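How to score a baseball game by hand

Quick version, typing this before practice. Grab a pencil, not a pen. You will erase.

1. Get a scorebook. I use the Koltar one, 200 pages, lies flat. Printed sheets work too.

2. Fill in both lineups before first pitch. Name, uniform number, position. Leave a blank line under each hitter for subs - people forget this and then there's no room by the sixth.

3. Learn the position numbers. Pitcher 1, catcher 2, first 3, second 4, third 5, short 6, left 7, center 8, right 9. DH is just DH.

4. Each box is one at bat. Grounder to short, thrown out at first: 6-3. Fly to center: F8. Strikeout is K, backwards K if he was caught looking. Walk is BB.

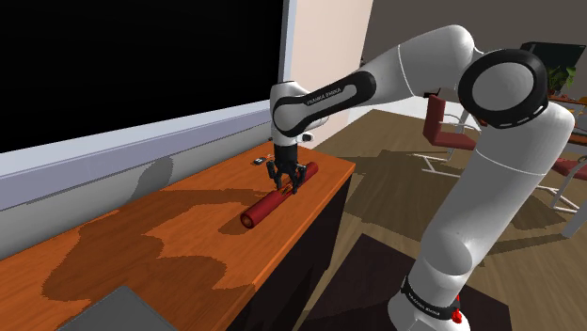

5. Hits. Draw the line from home to first for a single, keep going for extra bases. When the runner moves up later, go back to HIS box and extend the line. Comes all the way around, fill in the diamond.

6. Outs get a circled number, 1, 2 or 3. End of the inning, slash the corner of the last box so you know where to start next time.

7. Errors: E plus the position. Booted by the shortstop, E6. Be consistent, dont give your own kid a hit on a dropped popup.

8. Pitching change - draw a heavy line above the next batter, write the new guy's name at the bottom.

Check your totals. At bats plus walks, hit by pitch, sacrifices and any catcher's interference should equal runs plus left on base plus the other team's putouts. If it dosen't, look at the sub lines first.

Double switches and batting around get their own page, probably in June.

Kanchan Bhatia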